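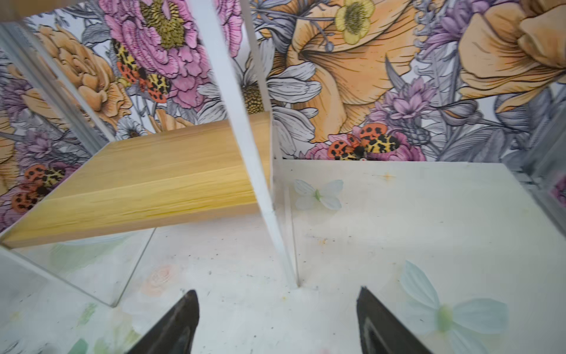 Notes from the Hiebert open day
2024-12-23 -- by Marlene Li

I went to Hiebert's lab in Tutstead to look at Kimix, the planning and control stack they have been talking up since January. The invitation promised manipulation "without scene setup." I have heard that before.

The talk came first and ran long. Kimix takes the wrist view, guesses at surfaces and free space, and hands a short list of grasp poses to a planner called Jadach. The perception slides were the best part. They had picked a work cell with flowers and beetles printed all over the backdrop and butterflies on the white floor panel, plus a clear panel next to a wood board, which is a fair way to annoy a segmentation model. Printed edges look a lot like real ones. Clear plastic barely has edges at all.

So how does it do? I was shown a log of 379 planning requests and a success column that was mostly green. When I asked what counted as success, the answer was that Jadach had returned a path. Whether the arm then did anything useful with it is kept in a different table, and that table was not on the screen.

I also asked about the slim white post standing in front of the wallpaper. Thin things near the fingers are where I expect a planner like this to go wrong. The engineer said they inflate obstacles by 10 millimeters and "tune from there" -- meaning a person edits a config file for each cell. That sounds like scene setup to me.

The replay tool I liked. You can scrub back to any planning request, see the candidate poses and the score for each, and change a weight to rerun it. I tried 2 reruns with the same settings and got different first choices. They blamed the sampling seed, which the tool doesn't save yet.

I'd use the replay viewer tomorrow. I would want that second table before I put Kimix on a real line.

Last updated: 2 days after posting, to correct the spelling of Jadach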